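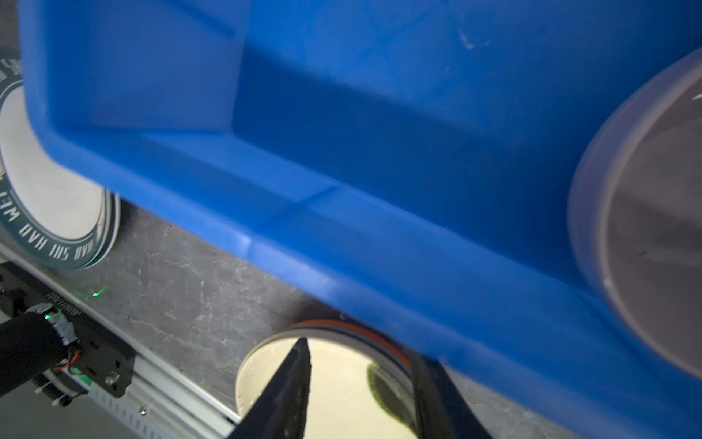
Big, blue and plastic.

Trusero plot finder: my review after a summer of land hunting
September 4, 2022

We've been looking for a bit of land to build on since last December, mostly on the Grunham side of the valley, and I'd got thoroughly fed up with ringing agents who never ring back. So I paid for Trusero, a website that pulls land listings together and draws them all on one map. It costs 75 pounds for the year and there's no monthly option, which put me off for ages.

The map is lovely to use! You draw a shape round the area you fancy, set a smallest and largest plot size, and it emails you when something new turns up. I had nine emails in the first fortnight and went to see four of the plots. Two I'd never have found on my own, as they were with a tiny agent called Barrera who doesn't advertise on the big property sites.

What I use most is the slope view. It shades the steep bits darker, so you can tell before you set off whether you're looking at a gentle field or something a goat would think twice about. One plot was listed as 2,451 square metres with river views, and the slope view showed that less than half of it -- 1,185 square metres -- was anything like level. We went anyway (the view really was gorgeous) and the shading was spot on as far as I could judge in wellies.
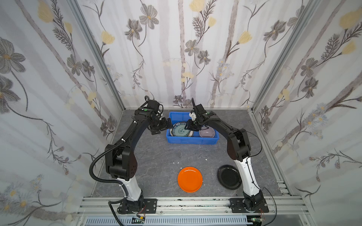
Grey flowers and stripes on the wallpaper.

Now the grumbles. Sold plots hang about on the map for weeks, and I've rung up twice about land that had gone before I'd even joined. The boundary lines are a bit wonky too. On one listing the hedge was drawn on the neighbour's side of the lane, and when I reported it I got a nice email back but the line hasn't moved. And the phone version is slow, especially down a track with one bar of signal, so I've started saving the pages at home.

I did try Moketti before this. It's free and has more listings, but half of them have no size given and you can't search by shape, only by postcode. I still peek at it now and then. If you're only after a garden plot in town it would probably do you fine. 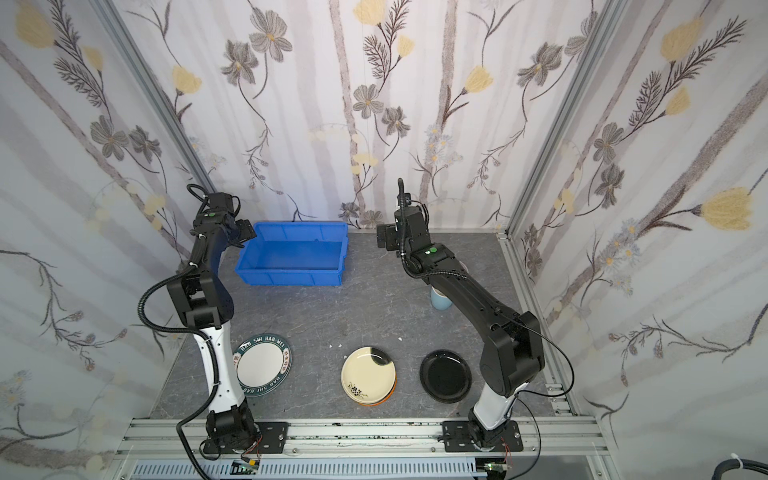
Does Trusero tell you whether a plot has planning permission?

Only if the agent has put it in the listing, so check with the local council before you make an offer.

I'll be renewing if we haven't bought by the time it runs out. Four stars from me, and it would be five if they cleared off the sold ones.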